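13 Jan 2022

So I finally did it, dear diary. I went to the dentist. Three years of chewing on the left side and telling everyone I just like it that way, and this morning I was in the chair at the Skeltport clinic with a paper bib clipped round my neck, gripping the armrests like the thing was about to take off.

The verdict: one cracked filling, upper right, and a wisdom tooth that needs to come out sometime before July. I'd been so sure it would be a root canal that I almost hugged the hygienist! The filling got done on the spot (two shots, the second one I barely felt) and the numbness lasted right through lunch. I tried soup. Most of it went down my sweater.

Money stuff, so I remember. The filling was 100 after insurance. The wisdom tooth could be anywhere from 2,000 to 3,000 if they have to put me under, and I'm waiting for Niteck to tell me how much of that they'll cover. I was on hold with them for 37 minutes this afternoon, drooling slightly, and then the line dropped. Calling again tomorrow.

They also sent me home with a Zivlow night guard leaflet. Apparently I grind. My jaw could have told them that for free, it clicks every time I yawn.

Couldn't settle to anything this evening, so I poked around on the computer with an ice pack on my cheek.
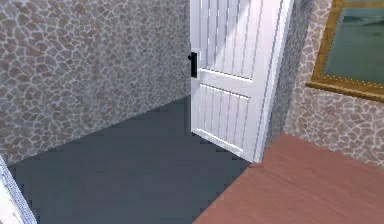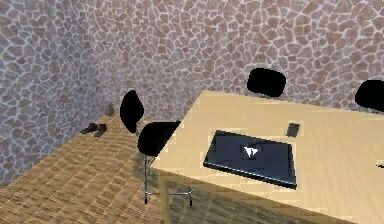 Stone walls in both of them, and I do like a stone wall.

To do before the next visit

Call Niteck, early, with coffee.
Buy floss and use it this time, every night, even the lazy ones.
Ask whether I can eat the morning of the extraction.
Get the soft Bravo toothbrush, the medium one makes my gums bleed.
No popcorn till the filling has settled. Sigh.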